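Worktop next to the hob: real marble or something easier?

pilitz_lane
We're redoing the kitchen in July and I've gone a bit daft over dark marble. Quote came in at 1,116 for the one run, fitted. My sister reckons I'll regret it the first time someone leaves half a lemon on it. Anyone living with the stuff?

gulach77
Had it for nearly 3 years, wouldn't again. Vinegar left dull rings by the sink and I spent my evenings going round with a cloth. We've got laminate now and I don't think about it at all, bliss!

NafulaUrio
I'd disagree with gulach there. Mine's got marks all over and I like it better for them (my gran rolled pastry on hers for decades). Seal it twice a year, wipe up wine quickly, get on with your life.

gulach77
Fair enough, but you haven't got teenagers.

NafulaUrio
I've got two!

fident_tiler
Have you priced a marble-effect one? A friend paid 800 for hers and I had to touch it to tell. Do ask how they finish the corners though, a cheap one gives itself away where the pattern stops dead at the edge.

pilitz_lane
Hadn't thought about corners, ta. Still leaning towards the real thing, sorry gulach. What I'm after colour-wise is below, sort of brown-grey with thin white veins.

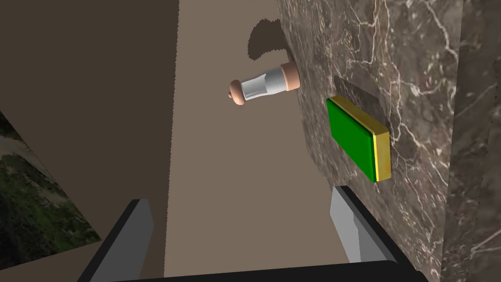
The brown-grey with white veining, pattern carries on round the corner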